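Translation workshop notebook, October, Saturday session

Present: me, Xuelian, Nassoro. Started at 10, finished the dialog pass on chapter 8, got halfway into chapter 9 of Nilberg.

Read chapter 8 aloud again, Nassoro taking the uncle and Xuelian everyone else. The dinner argument is still too polite in our version. In the original the uncle drops his pronouns as he gets angrier, and we can't do that in English without making him sound drunk. Tried shorter sentences and no contractions. Shorter sentences help. No contractions makes him sound like a judge, so those go back in.

Settled: "the lower house" for the family's second home, all the way through. Draft 2 had "the lower house" in some places and "the cottage" in others, and a reader would take them for two buildings. Xuelian has searched the file and fixed them up to p. 202. After that it's still mixed.

Not settled: the song on p. 31. Nassoro's version rhymes and drops the line with the ferry. Mine keeps the ferry and doesn't rhyme. The ferry comes back at the end of the book, so I don't want to lose it. Leave both in the file with a slash between them for now.
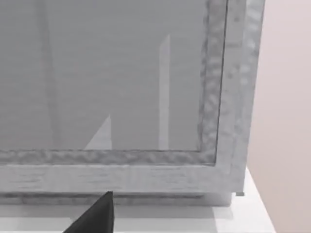 Glass front, close up.

Query list to the author is at 20 items. Took out the one on the school uniforms, she answers it herself in chapter 12. Added one on whether "Nurkau" is a real village name or made up. If it's real we should use the spelling on the maps.

Lumbantobing (the publisher) wrote on the length of the notes. They want no footnotes and at most a page of notes at the back. I had 8 footnotes in the first part alone. Five can be folded into the text with a word or two. The tax joke can't, and I would cut the joke before I explained it. Xuelian disagrees. She thinks a flat line is better than a missing one. Went with hers, can change it at proofs. 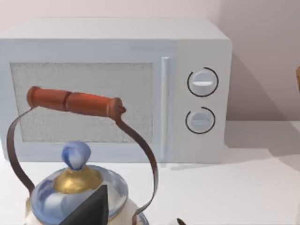

Last changed: Saturday, 4:20 pm

Tense: chapter 9 switches to the present for the hospital pages. I had smoothed it into the past in draft 1 without noticing. Put back. It reads rough for the first paragraph and then it's fine.

Grusident style sheet: they set thoughts in roman, no quotes. Ours are in italics. Nassoro will change them once the text is final, no point doing it twice.

To do
Xuelian: lower house, p. 203 to end
Nassoro: third try at the song, with ferry
Me: rest of chapter 9, send queries, reply to Lumbantobing on the notes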